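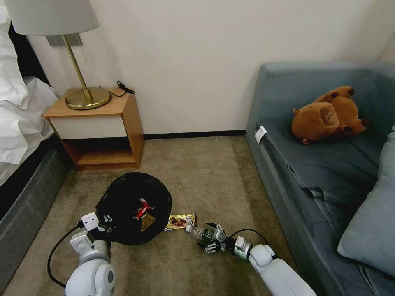 Bimanual pickup: holding arm drifts while the other arm carries the object

Posted by Yeshi Wubshet in Manipulation / Control and Planning
Tags: dual-arm, impedance, grasp-state, mesh-objects, planning-scene

I have a two-arm setup doing a floor cleanup task in a bedroom. The left arm has a parallel gripper and holds a mesh trash can by the rim. The right arm has a multi-fingered hand and picks up litter: a plastic bottle, snack wrappers, whatever is on the carpet. The task plan is simple. Left arm grasps rim, right arm grasps item, right arm moves over the opening, right arm releases, repeat.

The software is Matach for the task layer and Gazi for motion planning, with the vendor joint controllers underneath. Perception is one RGB-D camera at the head. Controller loop is 200 Hz for both arms, perception is much slower.

I have three problems and I am not sure whether they are the same problem.

1. After the left gripper closes on the rim, the commanded pose is held in position mode. When the right arm starts a carry, the trash can shifts on the carpet. The left arm then reports a force on the wrist that never goes back to zero, and after two or three cycles it trips the force limit. The right arm has not touched anything.

2. The planner sometimes refuses the carry with "start state in collision" right after the right hand closes on the bottle. The log gives the pair as right_hand_palm and an unnamed octomap cell.

3. Depth on the trash can is bad. The can is black mesh and the inside is dark, so I get holes, and the fitted opening jumps by several centimeters between estimates. When it jumps toward the bed the planner goes around things it does not need to go around.

Relevant part of the log:

[task] left: grasp_rim OK
[task] left: hold mode=position
[task] right: grasp_item class=bottle OK
[plan] request carry_to_opening
[plan] FAIL start state in collision (right_hand_palm, octomap)
[task] retry 1
[plan] OK, 259 waypoints
[ctrl] left: wrist force above soft limit
[ctrl] left: wrist force above hard limit, stop

I tried raising the force limit. It runs longer and then stops anyway. I also tried padding the trash can model, and that made the second problem worse. The bottle class is the most affected. Wrappers go through more often.

Has anyone run this kind of hold-and-fill task and what mode do you leave the holding arm in?

—

Agnes Magnusson

These are three separate problems, but the first and third feed each other.

Problem 1. Do not hold a rim grasp in stiff position mode. The can is resting on carpet, the gripper is closed on a flexible edge, and your grasp pose came from a poor estimate. When the fingers close they pull the rim to where the gripper is, and the can either slides or bends to make up the difference. What is left over shows up as a constant wrist force. Any small motion of the base or torso adds to it. If both arms are mounted on one torso, the reaction from the right arm accelerating is enough. You can check this without the can: hold the left arm in free air, run the recorded right arm trajectory, and log the left tool pose against the commanded one. If you see deflection, you have found where the added motion comes from.

What I do:

a. Close the gripper.
b. Switch the left arm to Cartesian impedance with the setpoint at the measured pose, not the commanded pose. This step matters more than the gains. If you keep the commanded pose as the setpoint you store the grasp error as a preload.
c. Re-zero the wrist force reading after the switch. Wait for it to settle first.
d. Use low stiffness in the horizontal plane. I run 300 N/m in x and y and a higher value in z. Rotational stiffness can stay fairly high.
e. During the carry, update the setpoint slowly toward the measured pose if the force stays above a threshold. Put a bound on the total correction. Without the bound the arm will walk away over a long run.

Raising the force limit only changes when it stops. Put it back where it was.

Problem 2. Your octomap still contains the bottle. The sequence should be: mark the item region as cleared, attach the item as a collision object to the hand, set the allowed contacts between the item and all finger links plus the palm, and then plan. From your log it looks like the attach happens, but the voxels that came from the bottle are never removed, and the palm is now inside them. The retry works when a perception update happens to land in between. Wrappers are thin, so they leave few occupied cells, and that fits with what you see.

In Gazi the attach call does not clear the map by default. You need something like this:

scene.clear_region(item.bbox, margin=0.02)
scene.attach(item, link="right_hand_palm")
scene.allow(item, right_hand_links)
scene.wait_for_sync()

Do not leave out the last line. The attach is asynchronous, and the plan request can be served from the old scene.

Also check your self filter. If there are external cables on the wrist they are probably not in the robot model, and the filter will leave them in the cloud as obstacles that move with the arm. I added a capsule on the forearm and one across the back of the hand for mine. They are filter-only geometry and are not used for collision checks.

Problem 3. Stop estimating the opening from depth once you are holding it. At that point the left gripper is your best sensor. Estimate the rim once before the grasp, using as many observations as you can afford. Fit a circle with a fixed radius. You know which can you bought, so the radius should not be a free parameter. After the grasp, compute the opening center from the left tool frame and the known radius, and take only the direction from the tool to the center out of the vision estimate. With that the center cannot jump. It can only swing around the grasp point, and you can filter the swing.

For the depth holes, I got better results from segmenting the rim in color and intersecting the rays with a horizontal plane at the known rim height. Dark mesh against light carpet is easy to segment. It is hard for active depth.

—

Yeshi Wubshet

The free air test shows deflection at the left tool when the right arm starts and when it stops. So the torso is part of it. I had ruled that out too early.

Switching to impedance with the measured pose as the setpoint removed the hard stops. I ran 100 cycles with wrappers and bottles mixed and did not get a force stop. I have not done step e yet.

clear_region also fixed the start state error, with one side effect. With the margin at 0.02 it clears part of the carpet next to the item, and the planner then accepts paths that pass through the floor at that spot. I added the floor as a fixed plane in the scene and removed everything below it from the octomap.

One follow-up. How do you handle the can rotating about the gripper? The grasp is at one point on the rim, so the far side can swing when something lands in it.

—

Agnes Magnusson

A fixed floor plane is the right fix. I should have mentioned it.

For rotation, a parallel gripper on a mesh edge gives you very little torque about the vertical. I let it swing and correct for it. After each release, take one color frame with the right arm out of the view, redo the ray and plane fit, and update the direction only. If the change is larger than the fit noise, accept it. If it is larger than the can could plausibly have turned, reject it and look again. That second case is usually the right forearm covering part of the rim.

Lower the release height too. With a bottle I go in until the lower end of the item is below the rim and then open the fingers. Check the attached object against the can model with the opening modeled as an actual opening. If the can is a solid cylinder in your scene, the planner will never let you go below the rim, and people then turn off the collision pair to get around it. Build it from a ring of thin boxes and a floor disk.

—

Primanov

we had the same force stop on a different arm and just opened the gripper during the carry and closed it again before the release. works ok. the can does not go anywhere by itself if nothing touches it. you dont need impedance for this, if you have position control only its the easy way

regrasp fails sometimes if the gripper is not lined up with the rim any more, we retry with a small search motion sideways. slower but no tuning

also Vedent has a bin primitive already but it wants a solid wall on the bin, mesh did not work for us

—

Yeshi Wubshet

Regrasping adds too much time per item here, but it is useful as a fallback after a force stop and I have added it as a recovery branch in the task layer.

Ring model is in. The far boxes were overlapping the near ones at first because I had the radius and the diameter mixed up in the config, so check that if the planner says the opening is closed. Marking Agnes's first reply as accepted.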